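Gripper Controller Fault G-20: Frequently Asked Questions
Last updated October 2018

Applies to Trirnik two-finger grippers mounted on Duda arms, and to the Celtia simulator when it runs the same controller code. Sites still on the May release should read the section on upgrading before changing any settings.

What is fault G-20?
The controller raises G-20 when the commanded finger position and the reported finger position disagree for more than 200 milliseconds. The arm holds its pose and the gripper drive is disabled. Any part in the fingers may be released.

What caused the faults reported after the May release?
A rounding error in the position filter. Each open-and-close cycle added a small offset to the reported position. The offset was not cleared between jobs, only at power-up. In our test runs the first fault appeared at 2,384 cycles. Machines that were shut down every night usually never got that far.

Was the gripper hardware at fault?
No. Returned units passed the bench test. Do not replace the finger encoder on the basis of G-20 alone.

Can the fault be reproduced in simulation?
Yes. Load the Cheon test cell in Celtia, select the wrist view, and run the cycle script with noise turned on. With noise turned off the filter receives a constant value at rest and the offset does not build up. This is why the original regression tests passed.

Is it safe to clear the fault from the pendant?
Only after the cell has been stopped and the work area checked. Clearing G-20 re-enables the drive, and on the May release the fingers may move up to 40 mm to reach the last commanded position. Keep hands out of the gripper. Do not clear the fault remotely.

Why did the fingers move after a reset?
The old reset routine kept the last command in memory and sent it again as soon as the drive was enabled. The current release discards the command and waits for a new one.

We cannot upgrade yet. What should we do?
Restart the controller at the start of each shift. Set the cycle counter alarm to stop the job well short of the figure given above. Lower the gripper speed limit to 20 percent for all manual work.

Does upgrading erase my calibration?
Arm calibration is kept. Finger calibration is erased and must be repeated before the first job.

What should a fault report include?
The controller log, the cycle count at the time of the fault, the release number, and the finger positions shown on the pendant before the reset. Save the log first. A restart overwrites it.

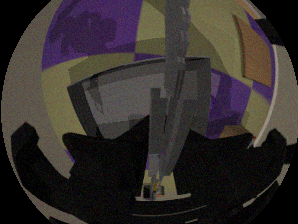
Does a G-20 fault trigger the emergency stop circuit?
The fault disables the gripper drive in software only. The emergency stop circuit is separate and must be operated by hand if anyone needs to enter the cell.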